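Marstead Road: Pavement and Frontage Gallery

Posted Monday, August 26, 2024, by Mitsuko Tanabe

We use cookies to remember your settings. By continuing to browse this site you accept our cookie policy. OK

Views along the concrete roadway at Marstead. All are looking straight down the carriageway in daylight. The survey section is 600 m long and was split into 3 lengths by Sang Lý. Joint numbers are in the separate log.
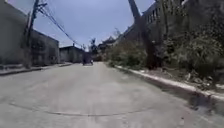 Length 1 has the raised sidewalk and curb on the left, which are to be checked for level in September. Joints will be raked out and resealed where the old filler has gone hard. Utility poles stay where they are, and the overhead lines are outside the scope of the work.

Length 2 is the one with the most surface wear. Loose dust has to be swept before any crack width is measured. Materials along the left edge need to be moved back from the pavement before the edge can be inspected.

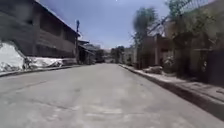
Worn, lighter patch in the concrete, lower middle. White sheeting along the left side, in front of the two-story building.

Cracks in length 3 are logged by direction: diagonal, parallel to the edge, or transverse. Imtiaz Patwary is keeping the crack sheets. Any crack that meets a joint gets 2 entries, one under each heading.

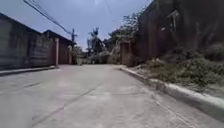
Long diagonal crack running toward the lower left, with a shorter one on the left side of the pavement. Low curb and grey wall at left.

Corrections to the log go to Loan Lại.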